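Mon 27 June

I have been taking supplements for most of my adult life, and this month I finally sat down and worked out what they cost me. The number was $2,958. That covers four years of receipts I could find in my email, and I know I bought plenty at the drugstore with cash, so call it the low end.

What set me off was a subscription renewal from Clorora, the people who send you a "personal wellness plan" after you fill in a quiz. I took the quiz twice. The first time I said I slept badly and was tired in the afternoon. They suggested magnesium, ashwagandha and a B complex. The second time I said I slept like a baby and had tons of energy. They suggested magnesium, ashwagandha, a B complex and fish oil, "to maintain your results." What results? I had just told them I was a different person. 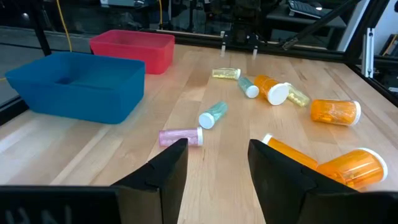 Nine bottles, two bins.

I wrote to them and asked what the quiz was for. I got a polite reply saying the plan is "informed by" my answers. I have worked in insurance long enough to know what "informed by" means.

Then there is Julter, which sells a joint formula my brother-in-law swears by. Wendell Wojcik is a sensible man in most ways. He reads the manual before he turns on a lawn mower. But he started taking the stuff in the same month he quit running on concrete, and he gives all the credit to the capsules. I pointed this out at dinner and he said, "Well, it can't hurt." Maybe not. It costs 20 bucks a bottle though, and he's on his second year.

I did try to be fair. I went and read the study Julter links to at the bottom of its page. It was paid for by the company, it ran six weeks, and the thing it measured was how people said they felt. People said they felt somewhat better. The group on the dummy pill also said they felt somewhat better. You have to scroll a long way to find that second part.
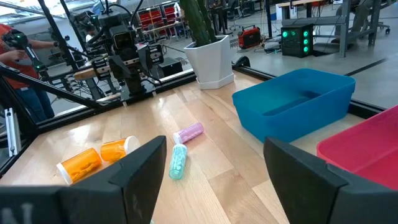

My bigger gripe is with the labels. A vitamin can say it "supports" pretty much anything -- immunity, mood, focus, healthy aging -- and the company never has to tell you what support would look like if you got it. Prescriptions are held to another standard. You know the kind, the see-through orange bottle with the white cap, and whatever is in there had to get past somebody whose job was to doubt it. I don't think drug companies are saints either. But I can ask the pharmacist what a pill is supposed to do and get an answer with a verb in it.

Same goes for dosage. My vitamin C was 500 milligrams a tablet, two a day. I asked my doctor, Dr. Greenberg, whether I needed that much and she asked me if I ate fruit. I said yes. She went back to typing.

So I've stopped, apart from the vitamin D, which she wants me on after a blood test. Two weeks in, I feel exactly the same. I realize that proves nothing, and if I felt wonderful it would prove nothing too. Ferkeo has already emailed to say they miss me and would I like a free month of greens powder. I would not. The last tub is still on top of the fridge, and it smells like a pond.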